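Weighing Food at Home: Your Questions Answered

Welcome to the Tikden kitchen pages! This FAQ grew out of the messages readers send after trying their first Tikden recipe. Most of them are about kitchen scales, so that is where we spend most of our time. If your question is missing, leave a comment and we'll try to work it in.

Why do your recipes use grams instead of cups?

Cups are fine for plenty of things, and we still reach for them when making pancakes. For soup, rice and bread, though, grams make life so much easier! You put a pot on the scale, press a button and pour. There are fewer things to wash, and if the batch comes out well you can make the same one again next month.

Do I need an expensive scale?

Not at all. A flat scale with a display you can read and buttons you can press with a floury finger will do nearly everything on this site. Check the maximum weight before you buy, especially if you cook in big pots. A heavy pot uses up a good part of that limit before any food goes in.

What does the tare button do?

It sets the display back to zero with something already sitting on the scale. Put the empty pot on, press tare, and you see only the weight of what you add. You can press it again between ingredients – in goes the rice, tare, in goes the water. On some models the same button turns the scale on and off, so a short press is usually what you want. Your manual will tell you for sure.

Should I weigh the pot with its lid on?

Either way works, as long as you do the same thing each time. If the lid was on when you pressed tare, it needs to be on when you take the reading. I like to leave mine off and lay it upside down on the counter (it stays steadier that way, and the rim keeps clean).

My pot hides the display. What can I do?

This is our most common question, and there are some easy fixes. Choose a scale with the display and buttons along one edge, and set the pot down toward the far side of the weighing surface. If the pot is very wide, put a small upturned bowl on the scale first, press tare, and then set the pot on the bowl. Make sure it's stable before you add anything. Some scales have a hold button that keeps the number on the screen after you lift the pot away.

Where should the scale live?

Out on the counter, if you can spare the room! A scale in a cupboard gets used on holidays. A scale on the counter gets used for coffee, oatmeal and everything else. Mine has a spot near the knife block, so I can chop and weigh without walking across the kitchen. White on white looks tidy too, with the black knife handles for contrast. 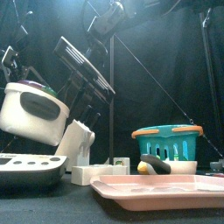
How do I weigh what's left in a pot?

Write down the weight of the empty pot once and keep it. We put ours on a strip of tape inside the cupboard door. After dinner, weigh the pot with the leftovers in it and subtract. It's a great trick for splitting a stew evenly between lunch boxes, and you never have to empty the pot to do it.

Can I put a hot pot on the scale?

Please don't, unless the manual says it's okay. Heat can damage the surface and throw off the reading. Let the pot cool first, or ladle the food into a bowl and weigh that.

Why do the numbers keep jumping?

Look at the counter first. A folded towel under one corner is enough to do it, and so is a crumb under a foot. Then try fresh batteries. If you're adding something very light, like yeast, the scale may not notice a slow trickle. Tip 7 grams into a small dish and weigh it in one go.

How can I tell if my scale is accurate?

Weigh the same thing twice, once in the middle and once near the edge. If the two readings are 2 grams apart on a bag of flour, I wouldn't worry. If they're 15 grams apart, check the feet and the batteries and try again. A proper calibration weight is the better test if you have one.

How do I clean it?

Wipe it with a damp cloth and a drop of dish soap, then dry it. Go gently around the buttons, where flour loves to collect. Don't run it under the tap!

Which recipe should I start with?

The Matlala bean soup. It has 75 grams of dried beans per person, everything goes into one pot, and you'll use the tare button enough times to feel like an old hand.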